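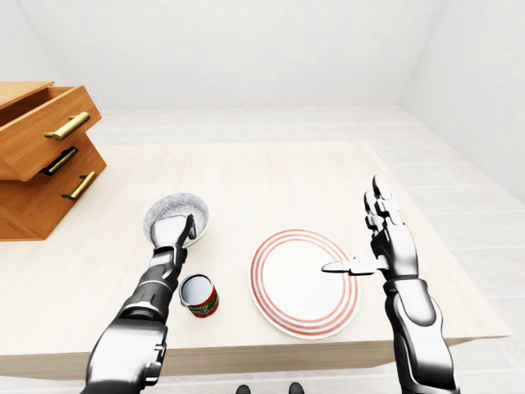 *Wooden cabinet with its top drawer pulled out; a bowl, a can and a plate share the table.*

**Clasier prop index: second edition released**

Clasier has put out the second edition of its index to the handheld props of *Vikov*, the television spy serial. The first edition listed 194 entries and was based on broadcast footage only. The new one adds measurements from surviving pieces in the Menau collection and changes the numbering, so anyone who keeps a spreadsheet keyed to the old numbers should read the conversion table before updating.

The main change is in how an entry is defined. The first edition gave a separate number to every appearance in which a prop looked different on screen. A cigarette-case radio shown with its antenna up in one episode and down in another counted twice. The second edition assigns one number per physical design and uses a letter suffix for each build. Build A is normally the working close-up version, with moving parts. Build B is the stunt version, cast in solid resin. Build C, where it exists, is a later replacement.

Under this scheme 73 of the old entries are merged or dropped. Most were duplicates. A smaller group turned out to be shop-bought items with no alteration, and these now sit in an appendix without numbers.

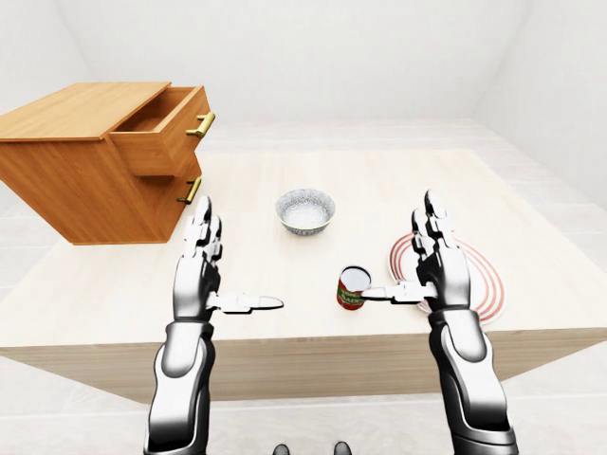 Measurements are given in millimeters to one decimal place, with weight in grams. Where a prop contains its original battery, the weight is listed with the battery in place and marked with a dagger. The editors did not remove batteries that had leaked. Moving parts are described by type of action (hinge, slide, push-button, spring release), followed by the travel distance if the part still moves. Seized parts are marked "S" and no travel is given.

The wristwatch section has been rewritten. The first edition stated that all the dart-firing watches used the same case. Measurement shows two cases, differing by 1.4 mm in diameter and by the position of the lower lug screws. The wider case appears in the first season only. Screen captures taken from the home video release are not sharp enough to tell them apart, and the index recommends the lug screws as the check.

Color references remain a weak point. The paint on several props has yellowed, and the index records the present color with no attempt to work back to the original. Replica builders will still need to rely on production stills, few of which were shot under neutral light.

The print run is 500 copies, spiral bound, 200 pages. Villanueva is handling distribution and will ship in November. A searchable file is included with each copy on request. It contains the full tables but leaves out the fold-out drawings, which were too large for the scanner used and are in the printed book only.

Corrections can be sent to Clasier by mail. Please give the new entry number, the build letter and the source of the measurement, including the type of caliper.

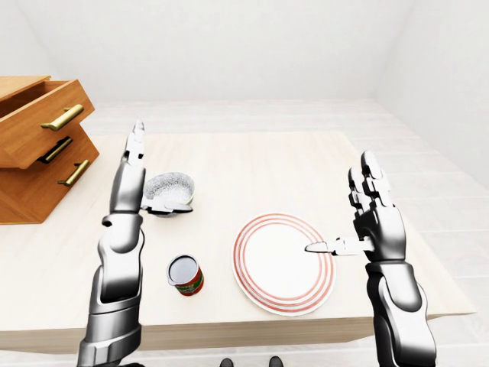
*Cabinet on the left side of the table, upper drawer open and lower drawer closed.*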